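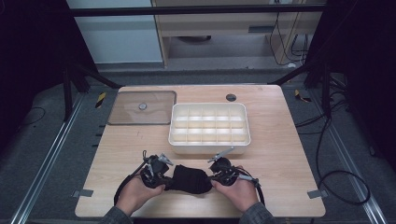
*Tampo de madeira clara, de grão fino.*

# Como tratar um tampo de madeira clara com sabão (sem o deixar amarelo)

Já me perguntaram isto tantas vezes por mensagem que resolvi passar tudo a escrito. Eu gosto de madeira clara clara, daquela que parece acabada de aplainar, e passei anos a estragá-la com verniz de supermercado. Fica bonito uma semana e depois vai puxando para o mel, para o laranja, para a cor dos móveis da casa da minha avó (que eram lindos, mas eram de castanho!).

O acabamento a sabão foi-me ensinado pela Nesrin Duman num curso de restauro que fiz em maio, e desde aí não quis outra coisa. É barato, cheira bem, repara-se em dez minutos e não precisa de máscara nem de varanda. O defeito é que protege pouco. Se na vossa casa se entorna vinho tinto dia sim, dia não, saltem para a parte do óleo, mais abaixo.

## O que vão precisar

- Sabão em flocos, sem perfume e sem corantes
- Água quente e um frasco grande com tampa
- Lixa de grão 120, 150 e 200
- Um bloco de lixar ou um bocado de cortiça
- Três ou quatro panos de algodão velhos, que não larguem tinta
- Um balde e uma esponja
- Paciência para a secagem

Compro os flocos na Skatwood, ao quilo, e um saco dura-me uma eternidade. O sabão azul e branco ralado também faz espuma, claro, mas evitem-no aqui: uma vez fiquei com uma sombra esquisita à volta dos nós e tive de lixar tudo outra vez.

## Primeiro, ver o que a madeira já tem

Deitem uma gota de água numa zona discreta, por exemplo na face de baixo. Se a gota ficar redondinha em cima, há verniz ou cera, e o sabão não vai entrar. Se escurecer logo a madeira, está crua ou quase, e podem avançar.

Confirmem também se é madeira maciça. Espreitem o topo da tábua: se o veio continua da face para a aresta, ótimo. Se virem uma folha fininha colada sobre outra coisa, é folheado, e aí a lixa tem de ser só a mais fina e com mão muito leve. Furei um folheado de bétula no primeiro mês disto e ainda hoje tenho lá um candeeiro em cima.

## Lixar

Comecem no grão 120 só se houver verniz antigo ou riscos fundos. Uma madeira em bom estado pode ir diretamente ao 150 e acabar no 200. Lixem sempre no sentido do veio, sem carregar, e parem de vez em quando para passar a mão. Os dedos apanham coisas que os olhos deixam passar.

Não subam além do 200! Eu sei que apetece, fica uma seda, mas o poro fecha e o sabão fica à superfície a fazer manchas esbranquiçadas.

Aspirem tudo no fim e passem um pano quase seco. A seguir vem o truque de que eu gosto mais: humedeçam o tampo inteiro com uma esponja bem espremida e deixem secar. As fibras levantam e a madeira fica áspera como uma barba de três dias. Mais uma passagem ligeira com o 200 e já não voltam a levantar tanto.

## Fazer a pasta

Para um tampo de tamanho normal uso uma chávena de flocos para quatro de água quase a ferver. Ponho os flocos no frasco, deito a água devagar, mexo com uma colher de pau e deixo ficar de um dia para o outro, com a tampa pousada mas sem apertar. De manhã aquilo parece um pudim meio falhado. É mesmo essa a textura.

Se ficou duro demais, juntem um pouco de água quente e mexam. Se ficou líquido, mais uma colher de flocos e outra noite de espera.

## Aplicar

1. Apanhem uma boa colherada com o pano e espalhem em círculos, uma zona de cada vez.
2. Cubram o tampo todo, incluindo as arestas e os topos (os topos bebem imenso, não sejam forretas).
3. Esperem 15 minutos.
4. Retirem o excesso com um pano húmido, agora no sentido do veio.
5. Deixem secar oito horas sem nada em cima.
6. Passem o 200 muito ao de leve e repitam.

Na primeira vez dou sempre quatro camadas. À segunda já se nota um toque diferente, meio aveludado, e à quarta a água começa a demorar a entrar. Façam também a face de baixo, pelo menos uma vez. Saltei este passo numa tábua estreita e ela empenou que nem uma telha.

## E se a mesa levar muita pancada?

Nesse caso óleo, e de preferência um com pigmento branco. O que tenho na oficina é o Kummont 706, que escurece um bocadinho ao aplicar e volta quase tudo ao sítio quando cura. Uma camada fina, esfregar bem, tirar tudo o que sobra. Atenção aos panos com óleo: abram-nos e deixem-nos secar estendidos ao ar livre, ou mergulhem-nos em água antes de os deitarem fora. Amachucados num caixote podem pegar fogo sozinhos, e isto não é conversa.

O Genji Sekiguchi, que me lê desde o início e trabalha mais com freixo, jura que se pode passar sabão por cima do óleo já curado, como manutenção. Experimentei num banco e resultou bem, embora só o tenha há uns meses. Ao contrário é que não dá: óleo sobre sabão fica às manchas.

## Manutenção

Para a limpeza do dia a dia, uma colher de flocos dissolvida num balde de água morna, esponja bem espremida, pano seco a seguir. Nada de produtos com amoníaco nem daqueles toalhetes desengordurantes.

Para nódoas de café ou gordura, ponham um pouco de pasta em cima, deixem atuar enquanto fazem outra coisa e limpem. Se a sombra continuar lá, lixa 200 na zona e duas camadas novas. A diferença de tom desaparece com o uso.

Os anéis escuros que aparecem debaixo de latas ou tachos de ferro são outra história, porque ali o metal reagiu com os taninos. Costumam sair com ácido oxálico, mas esse pede luvas, óculos e um artigo só para ele, que está meio escrito.

Uma nova camada de pasta de três em três meses chega perfeitamente no primeiro ano. Depois vão vendo: quando a madeira começar a parecer baça e sequiosa, está na hora. A pasta que sobra aguenta umas semanas no frasco fechado. Se cheirar a ranço, deitem fora e façam outra.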